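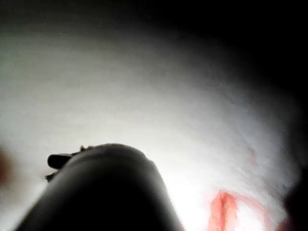 Kidus Gebretsadik, 6 May 2026
I have decided to learn the history of my own street, mostly because the library was warm and the armchair was free. The street was laid out in 1923 by a man who, judging by the survey, owned no ruler. I'd like a color for the front door that suits the period, and so far I'm leaning toward something almost black with a faint gray sheen on it, like the dark curve up top. The paint store calls that shade Grorkach. I'm not saying it out loud at a counter.

2/ The old town directory gives one line per household: name, trade, house number. My house was home to a piano tuner. Next door, also a piano tuner. I have so many questions about that fence.

3/ Across the road was a bakery called Briduvier & Son. The son gets his name on the sign, in a way. By the next directory it's just Briduvier, so I assume words were had.

4/ Pilar at the reference desk has read all 938 pages of the parish minutes. She told me 25 of them concern one goose. I asked which 25 and she had the page numbers written down.

5/ The goose got into the chapel in December and bit the organist. There was a motion to fine the owner. The owner seconded it – he'd misheard.

6/ Copies are 25 cents a page. I have now spent more on the goose than I have on the door.

7/ Back tomorrow for the drainage dispute. Pilar says to bring a sandwich.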